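Prirnell Rugby Forum > League talk > Bonus points next season

touchline_maes
Sat 5 November
The league wants to drop the losing bonus point from next season. Clubs vote in May. I'm for it. We finished above Kindamholm last year on four losing bonus points and two fewer wins, and I didn't feel good about it. A team that wins more games should finish higher.

oldhooker
Disagree. The losing bonus keeps people playing until the whistle. Before we had it, a side down by 12 with ten minutes left would take off the starters and save them for the next week. I watched plenty of that around 2000 and it was poor stuff.

touchline_maes
They'd still have the try bonus to play for.

oldhooker
Only if they already have two or three tries. Most sides down by 12 in February don't.

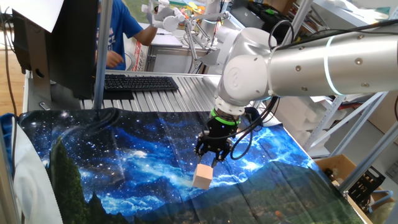

The other thing is the gate. Kindamholm get up to 900 for a home game. We get 170 if the weather holds. If our season is dead by March, that number drops to 100 and the bar takes nothing. Small clubs need the table to stay close.

Diltico
Has anyone read the full proposal? Mieke De Smet sent it to the club secretaries. It also changes the try bonus, so you'd need three more tries than the other side to get it. That matters more to me than the losing point.

touchline_maes
I missed that part. Is it definitely three more, or just four tries like now?

Diltico
Three more. Page two, under the bit about postponed games.

backrow_pm
Then I'm against the whole thing. Our pack scores from mauls and we let in as many as we score. We'd never see a try bonus again.

oldhooker
Can clubs vote on the two parts separately?

Diltico
I asked Paula Mihăilă that at training. She said it's one vote as written, but a club can send in an amendment before the end of the winter break.

touchline_maes
OK, then I'd want us to send one. Keep the four-try bonus, drop the losing point.

oldhooker
And I'll vote against that one too. See you at the club meeting.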